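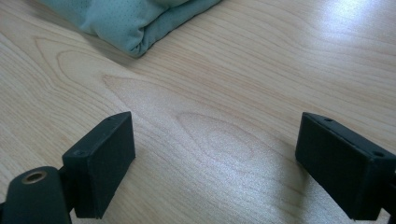

Finish question on a light wood table. I bought it secondhand in February from a couple moving out of Leltcombe, and the seller's note said "maple, lacquered." I now have doubts about both words. The surface is cream to beige with very fine wavy lines, and near the middle the grain makes a long oval with rings around a lighter center. There is another wide loop off to the left. It is glossy enough that the light goes nearly white in one corner. I want to take the shine down without ruining it. Can I sand this, and if so, how far? I use it for sewing and for sorting small stuff, so it does not need to survive dinners.
— leltcombe_sews

Reply from grainfiller
That reads as veneer to me. Could be maple, could be birch, they are hard to tell apart under a gloss coat. Either way I would not sand it with anything powered. You can go through veneer in a few seconds at an edge. Use a gray abrasive pad by hand, light pressure, with the grain, then wipe and look.

Reply from Monthorpe31
Disagree on veneer. I have a solid birch bench with the same kind of oval in it. You get that shape from flat-sawn boards. Look at the end of the table. If the lines on top carry on down the end, it is solid.

Reply from grainfiller
You get it from veneer too, when the log is sliced flat. The oval proves nothing. Checking the end is a good idea, but a lot of tables have a strip glued over the edge, so check underneath as well.

Reply from leltcombe_sews
Checked. There is a strip on the edge and the underside is a different, plainer wood. So veneer, I guess. How thick would it be?

Reply from grainfiller
No way to know from here. If it is from the last thirty years, assume very thin.

Reply from C. Mota
I refinish furniture part time. Before you touch the top, find out what the coating is. Put a drop of denatured alcohol somewhere hidden and wait a minute. If it goes sticky it is probably shellac. If nothing happens, try a drop of lacquer thinner in the same area. Lacquer softens, most polyurethane will not. Then decide. If you only want less shine you don't need to strip anything. Clean it well and rub it out with 2000 grit if you want it satin.

Reply from Monthorpe31
2000 is too fine for satin. That leaves it close to gloss. A gray pad is nearer to what she is asking for.

Reply from C. Mota
Fair, on a hard finish it will stay fairly shiny. I start fine and step down because you can't put the coating back. A gray pad is fine if she goes easy.

Reply from leltcombe_sews
Alcohol did nothing. Thinner made it soft, so lacquer, and the seller was half right at least. I will try the gray pad on the underside of the leaf first — that side has the same coating.

Reply from oldpaste
Or leave it alone and put a cloth on it when you sew. Glossy tables are easier to find pins on.

Reply from leltcombe_sews
The glare is the problem. I work under a lamp and it bounces into my eyes. I did move the lamp and it helped a little.

1129 views | 2 shares

Comments

Florêncio Azevedo: Same job here on a Stirent desk. Gray pad, then paste wax. No complaints so far.

lobo_shop: Wear gloves with the thinner and open a window.

tansy_k: Did the leaf come out okay? I have one to do as well.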